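October
By Algirdas Sakalauskas, Finura Product Office

Component Fixture Tray and Slotted Bench Surface

Finura supplies fixture trays for desktop computer assembly and service. The trays are intended for training rooms, repair counters and test laboratories where processors, memory modules and similar parts are removed from a case and must be set down in a known place. They are made at the Clundville workshop and may be ordered singly or with the matching Gauthier bench surface.

Each tray is a flat gray plate with raised-rim pockets. The pockets are shaped to the parts they receive, so that a processor sits in place and may be picked up again without sliding. The rim keeps the part from shifting when the bench is bumped, and the ledge along the lower side of certain pockets gives a resting edge for parts that are set in at a slight tilt. Customers may specify the pocket layout at the time of order. The standard layout is suited to a single desktop tower.

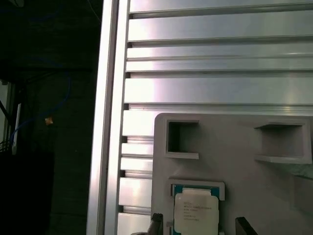 The Gauthier surface is supplied in aluminum extrusion with T-slots along its length. Trays, stops and clamps may be moved along the slots and fastened where they are needed. Standard slot nuts are included with each surface. The bench should be level before any tray is fastened, and the fasteners should be tightened by hand first and then brought to their final setting with the key provided. Overtightening may mark the plate.

Memory modules and other cards are held differently from processors. A card placed flat on a bench is easily scratched along its contacts, and a card leaned against the case tends to fall. Finura recommends that every card be handled by its edges and returned to a slotted holder as soon as it leaves the board. Holders for cards are offered in two widths, and both accept modules with or without a heat spreader. The narrow holder is the usual choice for service counters. The wide holder was added at the request of Valdis Kairys of the Botex training center, whose classes work with older and thicker cards.
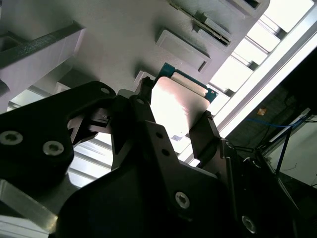 Can the tray be used with the computer case standing upright?
It is intended for use with the case on its side, with the board facing up and the tray placed next to the opening. An upright case may be used for storage between sessions, but parts should not be fitted in that position.

The order of work printed on the card supplied with each tray is as follows. Lay the case on its side and remove the side panel. Place the tray next to the case. Open the socket bracket fully before lifting the processor from its pocket. Fit the processor and close the bracket – no force should be needed to seat the chip itself – and then fit the memory. Empty pockets should be checked before the side panel is replaced.

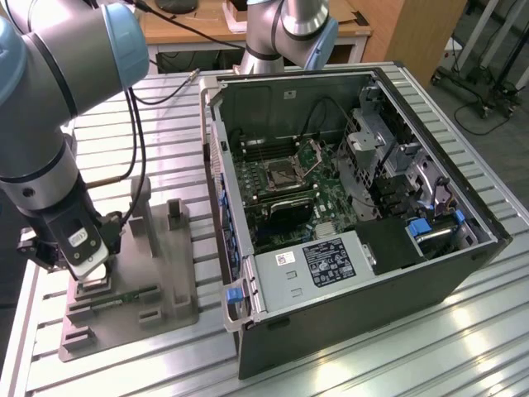

Fixture tray with circuit board, placed beside an open desktop tower.

Ordering and delivery

The tray weighs 195 grams in the standard layout. Trays are shipped in packs of six, and single replacement trays are available to existing customers. Custom layouts require a drawing or a sample part and take nearly 7 weeks from approval. Requests for custom work should be addressed to Ott Butkienė at the Clundville office, and questions about the bench surface to Ojārs Zariņš.

Trays should be wiped with a dry, lint-free cloth. Solvents are not to be used on the plate. The warranty covers cracked rims and warped plates for 2 years and does not extend to trays that have been drilled or trimmed by the customer.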